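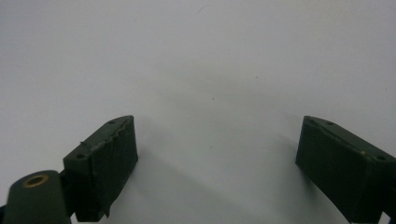

Finger pads, open over a plain surface. Left one fraying along the top rim.

Equipment planning meeting, April 2026
Minutes by me again, so blame me for the spelling

1. Pads and fingers
We started with the pads because I'd been moaning about them all week. The covering on the left finger looks torn along the edge and there's a flap hanging off the bottom. The right one is tidier but a bit creased. Martti Hyvönen wants to re-cover both and carry on. I'd sooner buy ready-made sets from Lastier — 28 a set, and we'd need 4 to have any spares at all. Agreed to buy the 4 and stop arguing about tape.

2. Table layout
Fairly quick, this one. We're keeping the white sheet on the table and the cream arch in the middle, with the small red ball on top and the clear container under it. Martti asked for a second table the same size so that one person can set up while another is working. Everyone liked that until we got to where it would go! I'm to measure the gap between the curtains and report back.

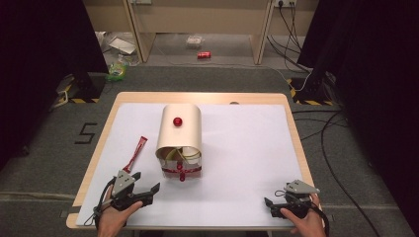 3. Cables and power
Black cables come off both hand-held grippers, and there are more across the carpet on the right. I asked for floor covers and got them (80 from the small purchases pot, thank you). The wall strip above the desk stays as it is until we've heard back about the second table.

4. The big quote
Nurmi have quoted 1,744 for another pair of grippers with marker plates. Varkance haven't replied, so Martti will chase them. I said we could put it off until October, he said the price won't hold that long, and we left it there. No decision.

5. Any other business
There's a soda can and some plastic bags under the desk. I'll bring a bin.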